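Handout 2: The Counter Machine, Before Switching On
Food Service Basics, Ridwood Training Kitchen. Notes by Kam-wah Cheung

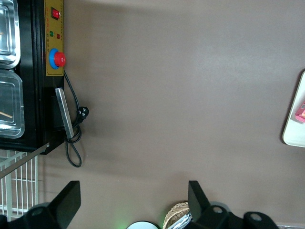

Fig. 1. Steel trays, yellow control panel and power cord, seen from above.

In the last class we spoke about cleaning. Today we look at the order of work before the power is given.

Please learn the panel first. The rocker switch is the red one near the top. The green and red lights are under it. The big red button with the blue collar is the emergency stop – everybody must be able to reach it without looking.

Order of work:
Lay the plug on the table where you can see it.
Check the cord with your hand, from end to end.
Lift out any stick or spoon left in the trays.
Wipe the rims and the metal bar.
Ask your partner to check again.

Each pair has 15 minutes. Write your steps on the Zunier sheet, page 19.

For next time: read the part on wire racks and drying.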